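Tuesday, October 14, 2025

Up late, no milk, toast on the tram. Meant to sort the desk drawer before lunch and didn't get to it til nearly 3. Pui-shan wants the white table clear by Friday so fine – drawer first, then the top. No idea where the spare keys went. Rizwan swears he put them in there in September. He also swore he'd ring Claro about the invoice.
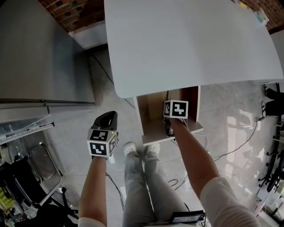
Anyway kept at it. Back still sore from Sunday, that chair is no help. Found a reciept from Brekirier, 14 dollars, for what?? Stuck it in my diary to ask Cúc. Still no keys. Might try my other coat.

Home by 6, rain. Leftover dumplings, about 4 too many. Mum rang, talked for ages – her knee is better, she's booked the ferry. Must wash shirts tonight. Library books due tommorow, all of them.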